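Participants Wanted: Do Memory Supplements Do Anything?

Perkell Study Group, Hikargate
Paid, part-time, 18 weeks
Closing at 5 p.m. on the last Thursday in June

We are looking for 80 adults over the age of 55 who take, have taken, or have been told by a relative to take a pill for their memory. You don't have to believe in it. We mostly don't, and you should know that before you apply.

The shelves at any drugstore will sell you a sharper mind for the price of a decent lunch. The labels are careful. They say "supports" and "helps maintain," words that can't be tested because they don't promise anything. We went looking for the evidence behind one common blend of plant extracts and B vitamins and read 1,017 abstracts to find it. Most were in mice. Of the human studies, a good number ran for less than a month, had no comparison group, or were paid for by the people selling the bottle. A few were decent. Those few disagreed with each other.

So we are running our own, and trying to make it dull and hard to argue with. Half of the participants will take the blend. The other half will take a capsule that looks and smells the same and has nothing useful in it. You won't know which you have, and neither will the staff who test you. The assignment list is held by Mondal, an outside pharmacy, and stays sealed until the last test is scored.

What you would do

You would take one capsule each morning with food and keep a short diary of sleep, coffee, alcohol and anything else you swallow. You would also come to our rooms in Hikargate four times, for 80 minutes each visit. The tests cover word lists, faces, directions on a map, and ordinary things like remembering to pass on a message at a set time. None of it is a diagnosis, and we will not tell you that your brain is younger than you are.

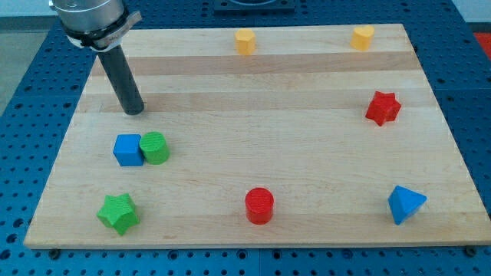
We don't use brain-training games, and we won't send you any. Getting better at a game mostly shows that you got better at the game, and we'd rather not have that muddying the results. If you already play one on your phone, keep playing as usual and write it in the diary.

Who can take part

You should be 55 or older, able to read a printed page with or without glasses, and able to get to Hikargate on your own or with a friend. Please don't apply if you take blood thinners, have had a stroke, or are being treated for seizures. If you take any other prescription, we will need a note from your doctor before you start. "My cousin is a nurse and says it's fine" – we do hear this – won't do.

People who sell supplements, or whose household does, can't take part.

What you get

$20 for each week of completed diary, paid monthly, plus bus fare or parking. If you drop out, you keep what you have earned. After the study ends we will mail you the results in plain words, including which capsule you took. If the blend does nothing, the letter will say so. If it works, the letter will say that too, and some of us will have to eat our words.

The study is funded by the Disum Trust, which has no stake in any supplement maker. Our full plan, with the main measure named in advance, is at the front desk. Read it, and ask about anything that looks fishy.

To apply, call or stop by the desk and ask for Baltasar Rivadeneira. Leave a number and the best time to reach you. He will go over your medicines with you by phone before booking a first visit.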